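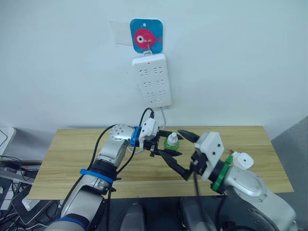 Cuaderno de obrador - marzo, tanda 7

Hoy alfajores de maicena otra vez. La tanda 6 salió seca, se partían al despegarlos de la bandeja. Bajo la harina, subo yema. A ver.

Masa: mantequilla pomada (la Vornari, la de siempre se acabó), azúcar glas, 2 yemas por cada medida pequeña, ralladura de limón, maicena Perkano y harina floja. Tamizar TODO junto, la otra vez no tamicé y quedaron grumitos blancos. Vainilla al final.

Notas sobre la marcha:
- la mantequilla Vornari ablanda antes que la otra, tiene menos cuerpo. Ojo si hace calor en el obrador.
- no amasar. Juntar con la rasqueta y a la nevera. Si se trabaja se pone elástica y encoge en el horno, ya lo sabemos y lo seguimos haciendo.
- reposo en frío 2 horas. Con una no basta, probado en la 5.
- estirar entre dos papeles, grosor de siempre. Harina en la mesa no, maicena sí y poca.

Horno: el Fuchs calienta más por el fondo izquierdo. Giro la bandeja a mitad. Sacar cuando la base tenga algo de color y arriba siga blanco - si se dora arriba ya es tarde. Primera bandeja bien, segunda un minuto de más por contestar el telefono.

Textura: bastante mejor. Se deshace pero aguanta el relleno. El limón casi no se nota, doblar ralladura en la 8. Sal: faltaba una pizca, apuntado. 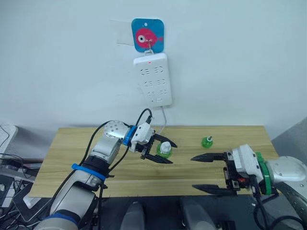

Regleta colgada en la pared, gancho del pez.

Relleno: dulce de leche Trikden, el repostero. El normal se sale por los lados en cuanto aprietas la tapa, no volver a comprarlo para esto. Manga con boquilla lisa, dejar un dedo sin rellenar en el borde y que llegue solo al apretar. Coco rallado fino; el grueso no pega y ensucia la caja.

Prueba aparte, media bandeja con una cucharada de cacao en la masa. Quedan más duros, el cacao seca. Habria que quitar esa misma cantidad de maicena y no de harina, creo. Repetir antes de decidir nada.

Conservación: la mitad en lata, la mitad en caja de cartón. Mirar mañana y pasado. En la 4 los de cartón estaban revenidos al segundo día.

Coste: quedarían a 2,000 la caja con la maicena actual, revisar si cambiamos de mantequilla.

Pendiente:
- papel de horno, queda medio rollo
- cortador mediano, el otro está doblado y saca óvalos
- glasa de limón para los de sin coco?? preguntar a los del turno de tarde

Masa sobrante en el congelador, estante de arriba, con etiqueta. No tirar.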